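Camow word list: read me first

Hello, and thanks for downloading this. Camow is a list of 1,708 household and kitchen words collected from older people in my family and from anyone else who would sit still long enough. It's a plain text file with tabs between the columns, so it should open in whatever you normally use for spreadsheets. I've tried to keep it simple. If something looks odd, have a read through this before you write to me, as the odd thing may well be deliberate.

What's in the folder

camow.txt is the list itself. notes.txt is the longer stories behind some of the words, which wouldn't fit in a column. sources.txt says who gave me what, by initials only, apart from Konrad Wieczorek, who wanted his full name in and gave me such a good batch of words for bread crusts that I could hardly refuse.

The columns

word: the word as the person spelled it, or as I spelled it if they shrugged
meaning: in everyday English, kept short
other: any other spellings I was given
who: initials, matching sources.txt
place: the nearest town, or "home" if it seems to be a word that only one family used
sure: 1 if two people gave it to me separately, 0 if it's only the one

That last column is the one people trip over. A 0 doesn't mean I doubt the word. It means I haven't heard it from a second person yet, and plenty of my favourites are still sitting on 0.

How I collected them

Mostly over tea. I'd start by asking what they called the end slice of a loaf and let things wander from there (the dregs of a teapot is another good one, and so is the cupboard under the stairs). I wrote everything down in a notebook and typed it up in the evening, usually after nine, with the telly on, so please be kind about the typing. Konrad checked the first half and found a good many slips. The second half has only had me looking at it.
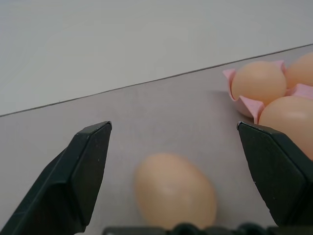
Can I use the list in a school project or a book of my own?

Please do, for anything you like, and you don't need to ask me first. I'd be glad of a mention of the name Camow somewhere, and if you change the meanings please say that you've changed them, so that my aunties don't get the blame.

Things that are wrong or missing

There are 13 words with no meaning at all. I've left them in with a dash in the meaning column. The person knew they'd said the word as a child but couldn't remember what it was for, and it seemed a shame to throw them out.

Accents came through badly in the first version. I think I've fixed them all now, but if you see a question mark in the middle of a word, tell me which line it's on.

The place column leans heavily towards where my relatives live. Please don't draw a map from it — a friend did, and it was really a map of my Christmas card list.

Rude words are in. They're few and fairly mild, but have a look through before you hand the file to small children.

Versions

Version 2 is the one you've got. It went up in May and adds the "sure" column and most of the laundry words. Version 1 had the meanings for "mangle" and "airer" swapped over, so if you have an old copy please bin it.

Sending me words

Very welcome! Put the word, what it means and the nearest town in your message, and tell me whether you'd like your initials in sources.txt or would sooner be left out. I don't need proof, or a dictionary reference. At the moment I'm short of words for odd socks, cold rooms and the skin on custard.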